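Home Features Workplace Tools Archive Subscribe

House Rules for Hand-Held Grippers

Jun 18, 2021

The rulebook at Janden is 9 pages long and lives in a ring binder by the door. It covers hand-held grippers, the kind a person squeezes to record how a robot should pick things up. Most of it is about dishes.

Janden started writing it in November, after comparing notes with Kongkaew, a smaller shop that does the same work. Both had the same trouble. Two operators would do one task two ways, and the recordings could not be used together. The first rule fixed the starting layout. Every piece has a place, either on the tray or on the table, and it goes back there before the next take.
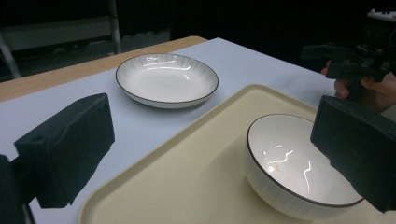

The second rule is about speed. Operators are told to move at the pace they would use to clear a table at home. Slow, careful motion looks safe, but a robot that learns from it will be slow too. If a take goes wrong, the operator finishes the motion, puts the piece down and marks the take as bad. Nothing gets deleted on the spot. Bad takes are kept in their own folder and checked once a week.

Contact has a page to itself. Pads should meet the rim of a bowl squarely, and the operator should stop squeezing once the piece is held. Glazed ceramic is slick, and pressing harder does little to help. 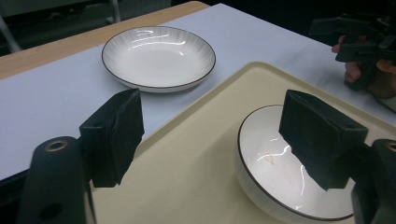

4 min read

Pads wear out, and the rules say when to look at them. Janden checks foam every 300 takes and writes the result on a card. Kongkaew waits until 700, then swaps the pads whether they look worn or not. Fastent, which sells replacement pads to both, has no preference as long as the shop picks a number and sticks to it. Changing pads halfway through a batch is banned at both places.

Spacing was harder to agree on. When two people work at one table, each needs room to reach without crossing the other. Janden's rule is that one gripper moves at a time unless the task sheet calls for two, and that both start open and clear of the dishes.

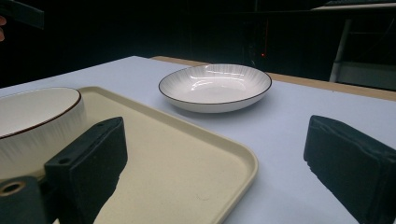 Fingers open, with the tray in front and the shallow dish farther back.

Lighting gets a short paragraph. Overhead lights stay on and are not adjusted during a batch, even if there is glare on the glaze. Kitchens have glare, and the robot will have to cope with it.

The longest section covers the grasp itself. For a bowl, the book calls for one pad inside the rim and one outside, with the wall between them. Plates may be taken the same way if the edge is high enough. Lifting from underneath is allowed only when the task sheet says so.

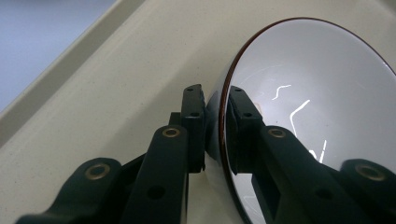

Zernwood, a testing lab that reviewed the book this spring, went through some 1556 takes and asked for two changes. It wanted the name of the rule version saved with each take, and it wanted new operators to spend their first day on practice pieces only. Janden adopted both. Kongkaew took the first and is still deciding on the second, which would cost it a day of recording for each new hire.

The book is due for another review in November. Glassware is next on the list, and the draft page for it is still blank below the heading.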